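About Plumari

Reading time: 2 minutes

We teach people to sing together. Plumari began with 24 neighbours, a borrowed keyboard and a very cold church hall in Zundport, and we still can't quite believe how much it has grown! These days we run a daytime choir, an evening choir, a beginners' harmony class and a lovely, noisy family group, and there are 117 of us on the books.

You don't need to read music to join, and you don't need to audition. Plenty of our members were told at school to stand at the back and mouth the words, and it gives us enormous pleasure to hear them belting out an alto line two terms later.
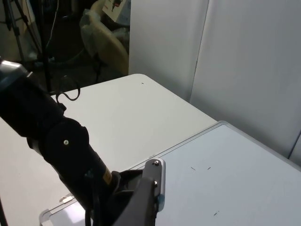

Our founder, Jennylyn Rivera, still leads the evening choir. She picks songs from all over the place – sea songs, gospel, old pop, rounds so short you learn them before the kettle boils – and she teaches nearly everything by ear. Hằng Nghiêm runs the daytime choir and writes most of our arrangements. If you have ever found yourself humming the tenor part of "Baluyot Morning" on the bus, blame her.
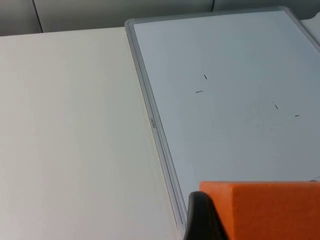
White tabletop against a pale grey wall

Terms last ten weeks and you can come along for 2 sessions before you decide. The evening choir starts at 7.30pm, with tea from 7pm for anyone who fancies a chat first. Daytime singing is at 10.30am, and babies are welcome (they tend to come in early, but so do the basses).

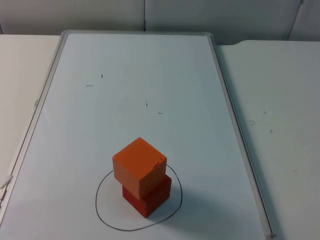

Every December we sing at the harbour, whatever the weather, and collect for the lifeboat fund. Last winter's buckets came to £647, our best yet, and Rogelio Barredo's solo had people stopping with their shopping to listen. In summer we swap songs with the Drendex Singers over the river, followed by a picnic and a great deal of cake.

Divina Tagle looks after the family group, where grown-ups and children learn the same parts side by side. It's loud, it's quick and it's the best hour of the week. 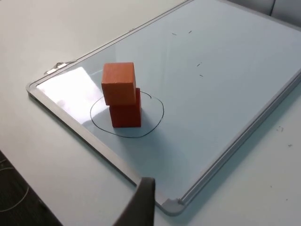

We keep fees as low as we can, and there are free places each term for anyone who needs one. Just have a quiet word with Kristine Sison, who handles bookings. New voices are welcome at any point in the term, low ones especially – our bass section would love the company!

Contact us | © Plumari Community Singing, Zundport | Back to top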